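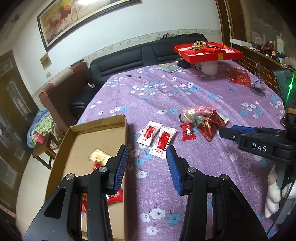
Packets in the open box, purple cloth.

Friday, May 24, 2019. Steadiness work, young retrievers, Zoklow field.

Two dogs, Żak and Sedia. Dummy launcher reset to 10 degrees lower than the last entry, as the long mark was carrying over the hedge. Wind light, across the line.

Żak: 9 single marks, all picked. Broke on the fourth when the launcher fired early. Put back on the lead for the next and sat through it.

Sedia: good on land, slow off the whistle at distance. Hunted short of the blind and needed handling twice. No water today.

Launcher no. 622 is misfiring again. Angharad Price has the spare spring. Don't use it for the double until that is fitted.

Womik stays off marks until August, lead walking only.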